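Tisteo Brings Two-Arm Folding Booths to Its Trurnach Garment Care Site

TRURNACH, September 2024. Tisteo, which cleans and packs clothing for rental companies, has started using robot arms on its folding floor. Seven booths built by Flistolis went into service this month.

Each booth has a pair of arms that work on one garment at a time. Staff bring the clothes in, check the folds and take over any item the arms can't manage. Dark and very soft fabrics are still the slowest. 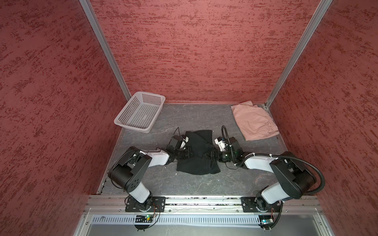

What changes for staff

The site employs 48 people, and no jobs are being cut. Until now, 26 of them folded by hand for a full shift. They will now spend no more than half a shift folding and the rest on inspection, minor repairs and booth operation. Training takes 40 hours and is paid at the normal rate. Pay grades for trained booth operators go up one step.

Hand folding tables will stay in use for delicate items and rush orders.

Tisteo will review the new shift plan with staff before adding booths at its Nghiêm site.

Press contact: Tisteo Communications, Trurnach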